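Runcombe Trophy and Engraving Workshop
Progress report to the Bandorico Community Fund, 14th June
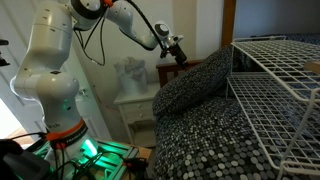 A white robot arm reaching toward a bed.

Dear friends at the Fund,

It is a pleasure to write to you again, and I hope you'll forgive me if this runs a bit longer than the form asks for. When we sent our last report in October we were still waiting for the new engraving bench, and I remember promising that the next letter would have more in it than delivery dates. I think I can keep that promise!

First, the main news. The workshop has now made and handed over awards to 13 local leagues and clubs, which was the target in our application for the whole of the grant. They are a lovely mixed bunch: bowling, darts, a youth swim club, a chess ladder, and a pumpkin-growing society that wanted its cup big enough to hold a pumpkin (a small one, we agreed in the end). Every club paid for its own materials and we covered the labor and the engraving out of your grant, just as we set out at the start.

The training side has gone well too. We took on six learners in the winter, and all of them can now lay out a nameplate, cut it, clean it up and mount it straight. The mounting straight took the longest. We had one very handsome plaque for the darts league that leaned ever so slightly to the left, and the league secretary noticed it before we did, so we remade it the same week at no charge. Since then every plate gets checked against a square before the glue goes on, and we haven't had one come back for that reason.

On the money, we have $2,000 of the materials and equipment line left to spend. Most of that is meant for the second engraving head for the Piteck bench. We held off buying it in the spring while we got used to the first one, and I'm glad we did, as we had been planning to order a size that would have been too coarse for small lettering. The finer one costs a little more, but it still fits inside the budget line and we aren't asking for anything extra. Receipts for everything bought so far are in the envelope with this report.

Now for the parts that have been slower. The perpetual trophies, the ones that come back each season for a new name, have given us more trouble than anything else. Several of the older cups came in with plates that had been glued over other plates, and under one of them we found a whole run of winners the club had lost track of. They were thrilled, and so were we, but it meant days of careful lifting and cleaning that we hadn't planned for. We have 2 of these older cups still on the bench and expect to return them before the fall season opens.

The other slow part is the online proof form. Clubs were supposed to be able to type in their names and see the layout before we cut anything. It works nicely on a computer and rather badly on a phone, and of course nearly everyone uses a phone. For the moment we are mailing out paper proofs, which people seem to like, and which has saved us from a good many misspelled surnames.

Looking ahead, we would like to use the rest of the grant period to finish the old cups, fit the new head, and run one more short course for beginners. We have also been asked by the Ban Valley softball league to design a last-place award, something silly that people will be happy to keep on a shelf for a year. The learners have already filled a sketchbook with ideas, and the leading one involves a very tired-looking turtle.

You would be most welcome to come by and see the work at any time. Let us know the day before and we'll clear a chair and put the coffee on.

With warm thanks,
The workshop manager, Runcombe Trophy and Engraving Workshop

Recent items
Choosing a base for a tall cup
How to send us your list of names
Beginners' engraving course: what to bring
Caring for silver plate
October report to the Fund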